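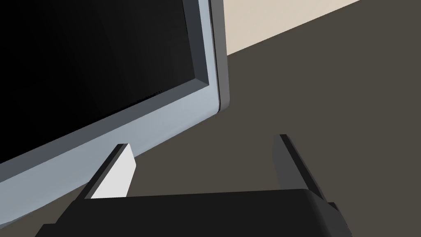
April, open day prep, entry 11

Visit from Lurkell is set for 1:30, with the Tralthorpe people joining them at 2. Ran the living room sim from the start this morning to see what we can safely show. The task stays the same: two-arm approach to the TV on the cabinet, screen off, grippers coming in at the sides and lower edge.

Scene loads fine on the demo machine. First load after a restart is slow, so load it once before anyone comes in and leave it up. Joint limits and collision meshes are the ones from the Dirneck branch. I did not merge the newer bezel mesh. It may be better but I don't want to find out in front of guests.

Views for the big display: room view as the main one, gripper views next to it. The gripper views are hard to read for anyone who hasn't seen them before. Up close you get a lot of black screen and bezel and not much else, and people lose track of which way is up. Plan is to start on the room view, let them find both arms, and then switch. Whoever is talking should say which arm we are looking through before switching, every time.

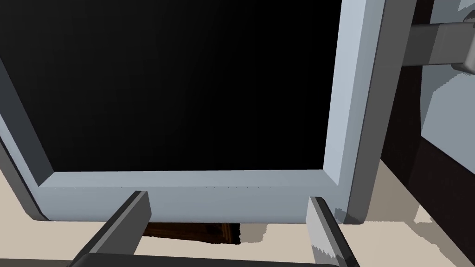 Contact settings next. With the default friction the fingers can creep along a smooth edge once they touch, so for the demo I am using the higher value from the Lüthi config. Not realistic, and we should say so if asked. Speed limit on both wrists is down to 4 on the slider. It looks slow but visitors can follow it, and there's time to talk.

Logging is on. The episode folder is at 1,286 and the demo runs should not go in there – I made a separate one called openday. Please check the path before you press start. Last time we had to pick the demo runs out by hand and it took most of an afternoon.

Questions I expect, going by the last visit:
Why a TV? It is big, flat and easy to knock over, and the edges give the planner something to work with.
Does it run on the real arms? Not this task. Don't promise a date.
Why does the room look so plain? Flat shading, keeps the frame rate up.

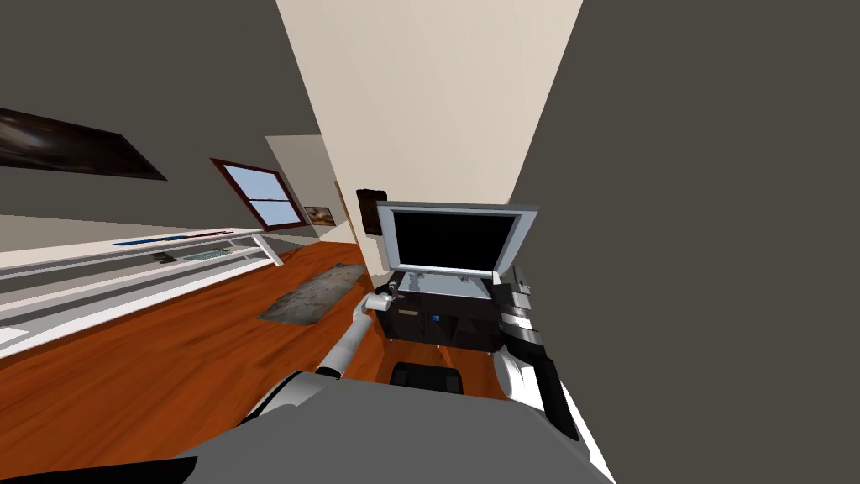

Room camera preset is saved under slot 2. It is tilted and I left it that way, because leveling it loses one of the arms behind the body. If there's time before lunch I'll try moving it back a bit – otherwise it stays.

Still to do:
Second keyboard for the demo machine
Turn off the screen lock
Print the one-page handout, nearly done, needs the Lurkell contact line
Ask whether Tralthorpe want the raw logs or only the video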